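How to Clear a Crowded Table and Keep It Clear

Most homes have one table that collects everything. Ours is a brown wooden one pushed up against a white wall, and for years it was where packets, cloths, paper and empty boxes ended up. This page explains the method I use to clear it. The first time takes an evening. After that it takes 10 minutes a week.

What you need

Two open cardboard boxes or trays. Long, shallow ones work best, the kind that snacks or tea are sold in. You can see into them without digging.
A small bin or a paper bag for trash.
One cloth for wiping and one clean cloth to lay things on.
A pencil and a few slips of paper for labels.

You do not need to buy organizers. I bought a Flultus drawer set before I started and ended up returning it. Wait until you know what you are keeping.

Step 1. Pick a stopping time

Decide when you will stop and write it down. I start after dinner and stop at 9:30. If the table is not finished by then, the leftover things go in one box and I pick up the next evening. The table will look worse halfway through than it did at the start.

Step 2. Take out the trash first

Go over the table once and remove only things that are clearly trash. Used tissues, empty wrappers, receipts for food you already ate, twist ties. Do not open anything and do not read anything. Crumpled paper gets flattened before you throw it away. I once lost a check for $241 that had been balled up with a grocery list, and I had to ask for a new one.

Plastic-wrapped packets are often half full. Squeeze them. If something is inside, leave the packet where it is for now.

Step 3. Lay the clean cloth down

Spread the clean cloth at one end of the table. Small things go on the cloth while you sort. They won't roll, and you can lift the whole lot by the corners if you need the space in a hurry. Any dish towel or woven cloth will do. Pick a plain color, as small parts disappear against a print.

Step 4. Sort by where things live

People usually sort by type, with paper in one pile and plastic in another. Sort by room instead. Everything that lives in the kitchen goes together, whether it is a cup or a packet of seasoning. Everything for the bathroom goes together. I use these piles:

Kitchen
Bathroom and laundry
Desk
Belongs to someone else
Stays on the table

Keep the last pile small. On our table it is 3 things: the napkins, a cup for pens and the tray for mail.

If you pick something up and can't say where it lives, put it in the first cardboard box. Do not stop to think about it.

Step 5. Roll and stack the soft things

Washcloths, napkins and thin towels take up much less room rolled than folded. Fold each one in half the long way, then roll from the short end. Stack the rolls on their sides with the loose edge facing down. Two rows high is enough. A third row falls over whenever someone takes one from the bottom.

Paper rolls can be stacked the same way, but keep them away from the edge of the table where drinks get set down.

Step 6. Set up the tray

Take your second box and cut the flaps off, or fold them inside if the cardboard is thin. Folded flaps make the ends stiffer. Run packing tape along the bottom seam on the inside. If the box is longer than your forearm, put a strip of cardboard across the middle as a divider. Cut it slightly too long so it wedges in place.

Stand packets upright in the tray, tallest at the back. Put open packets in front of new ones. Leave one end of the tray empty for whatever comes in during the week.

A printed box can be turned so the plain side faces out, or covered with brown paper. I leave mine as they are. The bright ones are easier to describe when someone calls from another room asking where the batteries are.

Step 7. Deliver the piles

Carry each pile to its room and put the things away right then. A pile set down on the kitchen counter has only moved. Make one trip per room and do the farthest room first.

Step 8. Wipe the table

Use a damp cloth, then a dry one, and go with the grain. For sticky spots left by tape or price labels, rub in a few drops of cooking oil, wait 2 minutes and wipe again. Test the oil on the underside first if your table is unfinished wood.

The weekly reset

Once a week, repeat steps 2, 4 and 7 and skip the rest. Empty the free end of the tray. Look in the box of things with no home. Anything that has been in there for a month either gets a place or goes in the donation bag. Our drop-off is the Griffiths thrift store in Kitotdale, which takes household linens as long as they are clean and bagged.
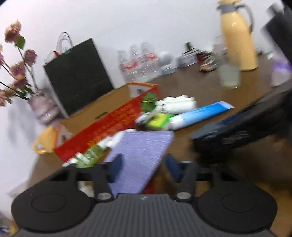
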